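Nordale Two-Hand Kit: Set-Up Guide
Section 5. First lid task

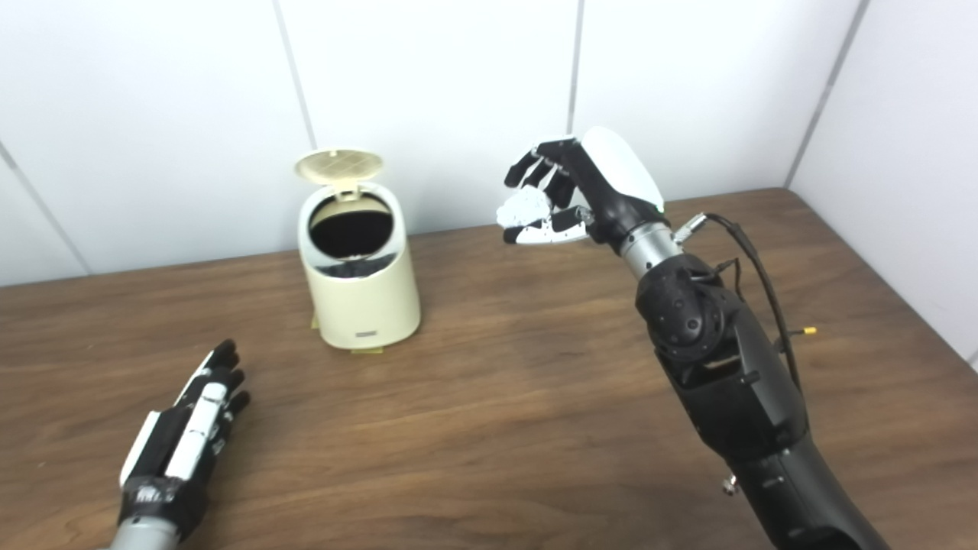
Figure 5-1. Small pedal bin on the table, lid up, both hands clear of it.

Do this section after both hands have passed the finger check in Section 4. Use a light bin with a hinged lid and fit a bag before you start.

1. Set the bin left of center with the pedal facing the robot.
2. Open the lid by hand and let go. If it falls shut, use another bin.
3. In Lerkis, load task file 2156 and choose Slow.
4. Press Home. Wait until both arms stop.
5. Check that the right arm cable has slack at the wrist.
6. Press Run. The right hand moves to the lid and pushes it closed.
7. Repeat six times. Save the log before you power down.

Note: If Lerkis shows code 1947, the hand met more force than the limit allows. Move the bin back about an inch and go to step 4.

CAUTION: Keep your hands off the table while the arms are powered. Do not reach in to steady the bin. Press Stop first.

Replacement finger pads are listed in Section 6.

Revised January 12, 2018, M. Hutsuliak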